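The Wilallow desk is a single-occupant study desk supplied for residence halls, guest rooms and small apartments. It is made for Vendurano by the Tapley workshop and is offered as part of the Caver range of room furniture. This page sets out the dimensions, finishes, ordering terms and care requirements for the desk and for the accessories approved for use with it.

## Purpose

The desk is intended for rooms in which one surface must serve for study, meals and the storage of small personal items. Institutions that furnish rooms of this kind will be aware that a resident's desk is seldom used for writing alone. The proportions of the Wilallow were settled with daily use in mind, and the desk may be placed beside a bed or against a wall without the need for fixings.

Vendurano recommends that purchasing departments review the room plan before placing an order. The position of the wall outlets has a direct bearing on how well the desk will serve its occupant.

## Surface and edge

The top is supplied in a light wood finish. The front edge is rounded and has no raised lip, so that crumbs and dust may be wiped directly into the hand or a tray. The finish is matte and does not reflect the light of a desk lamp into the eyes of the reader.

Residents are asked to use a coaster under bottles, cups and bowls. Sweetened drinks, including bottled bean and grain drinks, should be wiped up promptly with a damp cloth. Hot pots and kettles must stand on a heat-resistant mat — the finish is not warranted against marks left by direct heat.

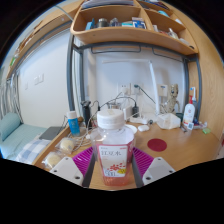
**Yanling Zhong**
*Furnishings Adviser, Residential Products, Vendurano*

A desk against a white wall, in ordinary use, will hold a good deal more than books. A closed laptop, a thermos cup, wrapped buns, a bottle of red bean drink, sunscreen and an earbud case may all share the surface with a lamp and several charging cables. I advise our institutional customers to plan for this from the beginning. Guidance that assumes a clear desk is of little help to the person who lives with it.

My first recommendation concerns the rear of the desk. Where the outlets are set low on the wall above the desk, a power strip will generally be placed directly on the surface. It should remain at the back, and drinks should be kept well forward of it. A cable left to cross the middle of the desk takes up working space and may be caught by a sleeve or a book. The optional cable tray described below was designed for this situation.

My second recommendation concerns the lamp. A tall lamp with a slender arm may be stood at the back of the desk, where its base does not compete with a notebook or keyboard. Residents who write with the right hand will usually prefer light from the left, and the arm should be turned accordingly.

Food kept on the desk should remain in its wrapper until it is eaten, and opened drinks should be closed with the cap when the desk is in use for study. These are small matters, but they account for most of the inquiries that reach my office concerning stained tops.

## Dimensions and construction

| Item | Specification |
|---|---|
| Width of top | 40 inches |
| Thickness of panel at rear edge | 18 mm |
| Finish | Light wood, matte |
| Placement | Freestanding, against a wall |
| Assembly | Two persons |

The desk is delivered in one carton. The legs are attached from beneath with the key provided. All fasteners should be tightened by hand at first and then fully secured once the desk is standing level.

## Approved accessories

The following items may be ordered with the desk or separately at a later time.

- **Rear cable tray.** Attaches below the back edge and holds a power strip together with surplus cable. It must not be enclosed or covered.
- **Round coaster, set of 6.** Available in dark red or gray, with a soft underside.
- **Heat-resistant mat.** Suitable for a small kettle or pot that has been removed from its heat source.
- **Cable clips.** Removable, and intended for the rear edge only. Clips should not be fixed to the front edge, where they may catch on clothing.

Lamps, power strips and kettles are not supplied by Vendurano. Institutions should apply their own electrical safety rules to any appliance that a resident brings into the room.

## Care

The top should be dusted with a dry cloth and washed, when required, with warm water and a small quantity of mild soap. Abrasive pads and solvent cleaners are not suitable. Sunscreen and other oily preparations may leave a dull patch if allowed to remain, and should be removed with soapy water before the surface is polished dry.

The fasteners should be checked at the start of each term of residence. Replacement legs and fittings are held in stock.

## Ordering and returns

Orders are received through the residential products office. Unassembled desks in their original carton may be returned within 90 days of delivery. Assembled desks are accepted only where a fault in material or workmanship has been confirmed.

Institutions placing orders for the new academic year are asked to submit final quantities by the end of June. Questions concerning delivery, access and assembly should be directed to Hüsnü Demirtaş, Orders and Delivery. Questions concerning room layout and care of the finish should be directed to Yanling Zhong.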